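Ticket 2450 — Incident map shows wrong district for police statements
Product: Drametura news desk, alerts module
Opened by: Subbarao Naidu, Chettiar regional desk
Assigned to: Yaroslav Lysenko, support
Priority: high
Status: solved, waiting for confirmation

Subbarao Naidu wrote:
Good morning. Since the update, our security alerts are placed in the wrong district. When the police publish a statement about a blast or an arrest, the alert takes the district of the press office and not the district of the incident. Today an arrest in Lilach was shown to readers as an arrest in Flarkano. A reader phoned us and she was quite frightened, as her school is in that street. We corrected it by hand, but the push message was already sent.

Yaroslav Lysenko wrote:
Hello Subbarao, I am sorry for this. Please send me the original text of the statement and the alert number. Please do not delete the wrong alert, I need its history. Does it happen with all sources, or only with the police?

Subbarao Naidu wrote:
Only with the police and the prosecutor. Fire brigade and courts are correct. The text is attached. The first line is "Flarkano, press office", and Lilach is named only in the second paragraph.

Yaroslav Lysenko wrote:
I can repeat the fault. The place finder reads the dateline first and stops there. Before the update it read the first 2000 characters and then compared all places. I think the new setting "trust dateline" was switched on for every source of type "authority". Can you look in Sources, Advanced, and tell me what you see?

Subbarao Naidu wrote:
It is on for 11 sources. I did not switch it on and my colleagues say the same. I switched it off for the police and sent the statement again as a test. Still Flarkano.
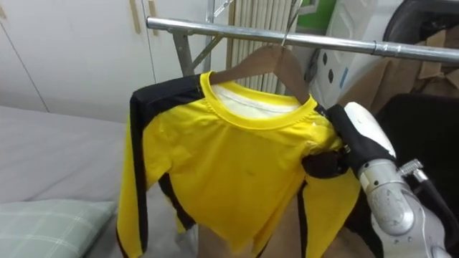
Yellow and black shirt on a hanger

Yaroslav Lysenko wrote:
The result is kept in memory for each text, so the same statement gives the same answer again. Please change one word in the test copy, or wait 10 minutes and send it again.

Subbarao Naidu wrote:
I changed one word. Now it says Lilach, correct. The old alert in the archive is still wrong.

Yaroslav Lysenko wrote:
Good. The archive must be rebuilt separately. I started it for all alerts of type "security" from your desk. Alerts which your editors corrected by hand will not be touched.

Steps for other desks with the same problem:
Open Sources, Advanced.
Switch off "trust dateline" for police and prosecutor.
Save, then test with a changed text.
Ask support to rebuild the archive.

Subbarao Naidu wrote:
Thank you. One question remains — can we hold the push message until an editor confirms the district? For arrests we would prefer to be slower.

Yaroslav Lysenko wrote:
Yes, it is possible for each category. Go to Push, Rules, and choose "wait for editor". I left it unchanged on your side, please decide with your editor. The wrong default is reported to the developers and the correction is planned for March.

Last change: December 26, 2021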